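Loading the shelves

By now your Bramberg rack should be standing on its own with every bolt snug. Give it a little wiggle from the top. If it sways, go back to step 6 and don't feel bad, I had to do that twice!

7. Slide the boards into the black frame. The top one goes in flat. The middle and bottom ones tilt down toward the front, so hook the back edge on the higher holes first, then lower the front (watch your fingertips, mine got pinched).

8. Start with the lower shelf. Pairs go side by side, toes the same way if you can manage it, and if one shoe overlaps its partner a bit, that's fine. 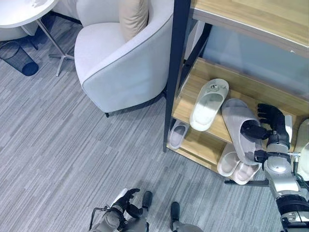
9. Fill the middle shelf next. I keep slides and slippers here and lift them by the strap, so I'm not dragging those thick soles over the wood. Light colors are easy to mix up, by the way. I walked around in one cream slide and one light gray one for half a morning before Amber said something.

Note: the boards are 800 mm long. Measure your wall before you pick a spot, okay?

10. Leave the top shelf clear for now and look the whole thing over.
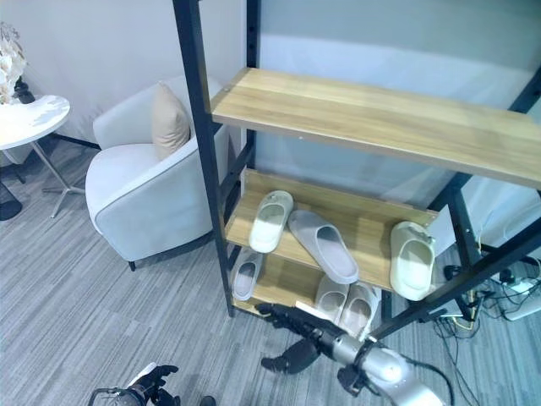 If anything creeps forward on the slanted boards, lower the back edge by one hole on both sides and try again. I ended up doing this for the bottom board only.

Caution: no more than 15 kg per shelf, and please don't let kids climb it.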